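Well, I promised back in August that I'd write up the Grudorow once I'd lived with it for a while, and several of you have been very patient with me (Jennylyn Navarro, I did get both of your emails, and I'm sorry!). So pour yourself something and get comfortable, because I have a lot to say about a tabletop robot arm.

For anyone new around here, the Grudorow is a kit from a small outfit called Fondden. You get the arm, a two-finger gripper, a wrist camera that clips on behind the fingers, a power brick that weighs more than you'd expect, and a bag of screws with a few spares in it, which I appreciated more than I can say after dropping one down the heating vent on the first evening. I paid 2,000 dollars for mine. The version with the longer reach was 3,000, and I went back and forth on it for weeks before deciding my workbench wasn't big enough to make use of it anyway.

Putting it together took me two evenings and one very long morning. The manual is good until you get to the wrist, and then it seems to have been written by a different person in more of a hurry. There's a step where you route the camera cable through the last joint before you tighten the collar, and if you miss it (I missed it) you have to back up four steps and start over. I wrote to Fondden about this and got a kind reply from Nestor Dizon in their support department, who sent me a revised page with a much clearer drawing. I'd ask for that page before you start.

The software is called Fusuleck, and I'll admit I was nervous about it. I'm comfortable enough with a computer but I don't write programs for fun. You move the arm by hand through whatever you want it to do, press the button on the base at each stop, and it saves the whole thing as a routine. The camera view comes up in a side window while it runs, and I leave that open all the time now, even when I don't need it. It's a funny way to get to know your own groceries – everything is enormous and you notice every little scuff.

What I wanted to know most was how it handled things with some weight to them. Wooden blocks are all very well, and it was picking those up by the end of the first afternoon, but I have arthritis in both hands and I didn't buy this to move blocks. So I've been working up to bottles. Full ones are a real test, with the liquid wanting to go its own way whenever the arm changes direction. I've found that turning the speed down to 2 and setting the grip a notch firmer than Fusuleck suggests makes a big difference. Gripping nearer the middle helps too, and I wish the manual had said so.

My complaints are small ones. The fan in the base is louder than I'd like in the evening, and the gripper settings reset themselves every time there's an update, so write yours down on a card and tape it somewhere. I'd also love a soft cover for the fingers, and Nestor tells me one is in the works.

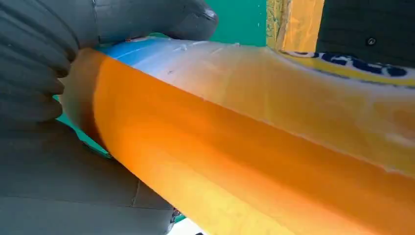 Would I buy it again? I would, and I'd still get the shorter one. Next up I want to try the Jurčo add-on, a little turntable that sits beside the arm and is meant to help with jar lids, though I'm going to wait until the price comes down a bit. If any of you have one already, please leave me a comment and tell me how you get along with it, especially with the wide lids on pickle jars.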